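Clevine Libraries Opens Neighborhood Lending Room in Brovemon

BROVEMON, October — Clevine Libraries announced today that its newest branch, the Picard Street Lending Room, is now open to the public. The branch restores a walk-in library service to the south side of Brovemon, where residents have relied on a monthly book van since the former Trimer Hall branch closed its doors.

The Lending Room will operate six afternoons a week from 1 p.m. to 7 p.m. Any resident of Brovemon or the surrounding townships may borrow without charge. Cards issued at other Clevine branches are valid at Picard Street, and items borrowed there may be returned at any location in the system.

"People on the south side told us plainly what they wanted, and it was a place within walking distance that stays open after work," said Aníbal Llanos, director of Clevine Libraries. "They asked for large-print novels, picture books, repair manuals and somewhere to sit down. We have tried to begin with those requests and build outward from there."

The branch occupies the ground floor of a former savings office. Work on the building included a step-free entrance, new lighting, an accessible restroom and the replacement of the heating system. The original terrazzo floor in the lobby was cleaned and kept.

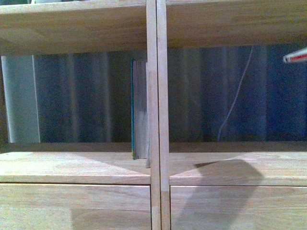 Funding for the project came from the library system's capital reserve and from the Trimer Bequest, which was left to the town for "the reading and improvement of its residents" and had previously supported the purchase of children's books. Under the terms agreed with the township, 70 percent of the bequest's yearly income will now go toward the running costs of the Picard Street branch. The remainder will continue to pay for children's titles across all Clevine locations.

No increase in the library levy is planned in connection with the opening. Staff hours at the central branch are unchanged.

Borrowing terms

Books may be kept for four weeks and renewed twice, provided no other reader has placed a hold. Each card allows 20 items at one time. Magazines, puzzles and audiobooks are lent for two weeks. Clevine Libraries does not charge overdue fines at any branch. Replacement costs apply only to items that are lost or damaged beyond use.

Readers may request titles from the full Clevine catalog for collection at Picard Street. Requests placed before 10 a.m. will normally be ready the following afternoon, and those placed later may take an additional day. Notices are sent by text message, email or postcard, according to the preference recorded on the card.

Residents who are unable to visit in person may name another cardholder to borrow on their behalf. The form is available at the desk and requires both signatures.

A collection chosen with readers

The opening collection was selected after a series of meetings held at the community center and a paper survey distributed on the book van. Local history drew the strongest response, followed by gardening and crime fiction. Several respondents also asked for books in Spanish and Portuguese, and a section in each language has been included from the first day.

Materials transferred from Trimer Hall have been returned to the south side after a period in storage at the central branch. They include bound volumes of the former township newspaper, a set of property maps and a number of school yearbooks. These items may be consulted in the room but not borrowed. Readers wishing to see the maps are asked to give one day's notice so that the large table can be kept free.
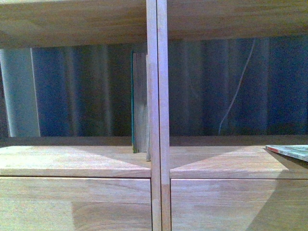
Clevine Libraries has chosen to keep the arrangement of the books simple. Fiction is shelved by author and nonfiction by broad subject, with plain-language signs in place of number ranges. Spine labels retain the standard numbers so that items can move between branches without relabeling. The system has also settled on one style of furniture for its smaller branches, in pale, straight-grained wood, with neighboring bays separated by a pair of narrow uprights standing side by side. Future additions at Picard Street will follow the same pattern, and any rearrangement of subjects will be posted at the desk in advance.

"A reader who comes in looking for a book on tomatoes should be able to find it without asking, and should feel free to ask anyway," Llanos said.

Programs and events

A children's story hour will be held weekly at 4 p.m. and is suitable for ages 5 and under. Older children may attend the homework table, which is staffed until closing on school days. Both are free, and registration is not required.

An evening reading group will meet monthly beginning in November. The group's first selection will be announced at the branch, and copies will be set aside for members. A conversation circle for adults learning English is also planned — dates will be published once a group leader has been appointed.

Community organizations may reserve the rear meeting room outside public hours. The room is available at no cost to nonprofit groups based in Brovemon, and applications should be made at least two weeks ahead. Light refreshments are permitted in the meeting room only.

Changes to the book van

With the opening of the branch, the book van's stop on the south side will be discontinued at the end of October. The time released will be used to add stops at two senior residences and to lengthen the visit to the north township school. A revised timetable is available on the van and at every Clevine branch. Items borrowed from the van may be returned at Picard Street.

Donations

The branch welcomes donations of books in good condition published within the last 10 years. Donors are asked to bring no more than one box per visit and to speak with a member of staff before leaving items. Textbooks, encyclopedias and recorded videotapes cannot be accepted. Donated books that are not added to the collection will be offered at the system's spring sale, with proceeds going to the children's book fund.

About Clevine Libraries

Clevine Libraries is the public library system serving Brovemon and its neighboring townships. It operates a central branch, three neighborhood branches and a book van, and provides home delivery to registered readers with limited mobility.

Press inquiries and requests for interviews should be directed to the Office of the Director at the central branch.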